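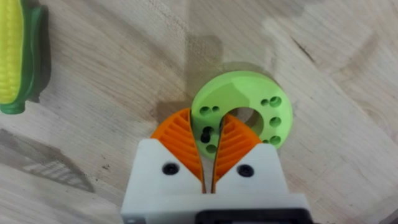 Fri 31 December, and I spent it rewriting our table rules (wild life, I know). Rule one used to say "approach slowly," and everybody had their own idea of slow! So now it's a number — 80 millimeters a second, tops, anywhere near a part.

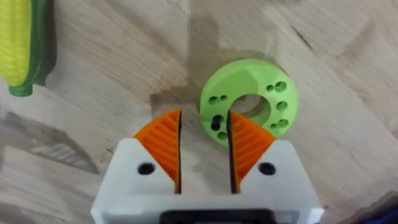
Rule two is fingers open before you come down, every single time. Rule three is for two arms sharing a table: one moves, the other holds still until it gets the all clear.
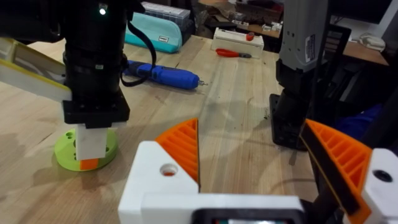
Halvard Viklund thinks rule three is too strict and wants it dropped for anything under 17 seconds. I'm keeping it until February.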